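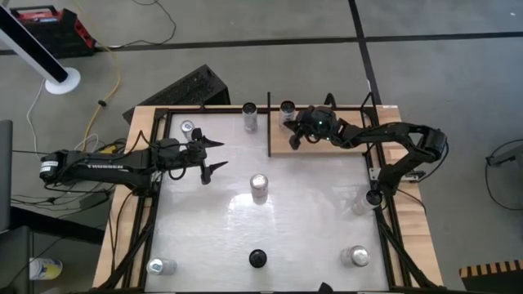

Gloss is measured with a meter held flat against the surface, usually at an angle of 60 degrees. The reading says how much light comes back at the mirror angle and says very little about color. A bright patch like the one near the center of this white top, between the black rails, is a reflection and should not be mistaken for a worn or bleached spot. Check by moving your head. A reflection moves with you and a worn spot stays where it is.

Dudau gloss panels: common questions
Updated Thu 4 May

Which cleaner should I use?
Water with a few drops of dish soap, on a microfiber cloth. Wipe in straight passes and dry with a second cloth. Prevo spray is also approved for all our panels. Do not use scouring powder, melamine sponges or anything containing acetone.

Can I put a panel on top of an existing table?
Yes, if the table is flat and rigid. Panels from the 334 series are supplied with a plain back and can be laid on wood without glue for light use. For anything that will be leaned on, use the Dantas mounting tape along all four edges. Leave a gap of 2 mm at any fixed rail.

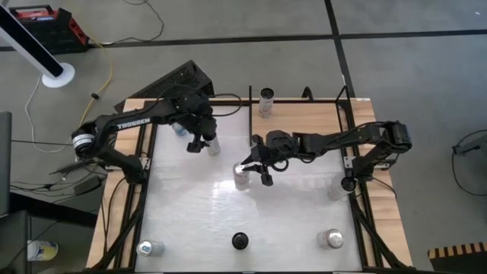 White gloss panel over a light wooden top, with several cans and a small bottle standing or lying on it.

Do drink containers leave marks?
The container itself rarely does. The liquid trapped under the rim is the usual cause, and cola and red fruit drinks are the worst. Wipe rings the same day. Rings older than that come off with Prevo left on for one minute. Grit under a metal base will scratch, so lift cans and bottles when moving them.

How do I reduce reflections?
Change the lighting first. Move lamps to the side of the table, or fit a diffuser over the ceiling fixtures. Reflections are strongest when you look across the surface at a low angle, and a seated person will see more of them than a standing one.
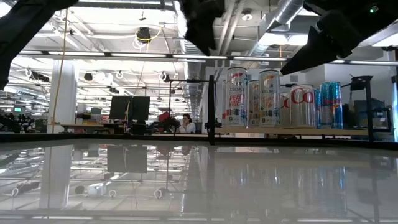 If that is not enough, order the satin version. The satin finish has the part number 621 and the same thickness, so edges and fixings do not change. It hides fingerprints better and shows grease more.

Can scratches be polished out?
Fine hairlines can. Use Amo paste on a foam pad, by hand, and stop when the surface feels warm. A scratch you can catch with a fingernail is too deep.
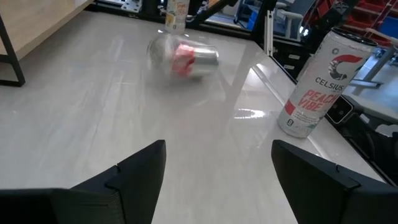
Vusumuzi Zulu writes that on his panel the paste left a dull ring after the hairlines had gone, and that a second pass with a clean pad and plain water cleared it. We have added this to the instruction sheet.

What is the maximum load?
40 kg, spread evenly, for a panel supported on all four sides.

Where do I send a warranty claim?
To Igor Vrabec at the service desk, extension 944. Include the part number and the delivery note. Panels bought before January are covered by the old terms.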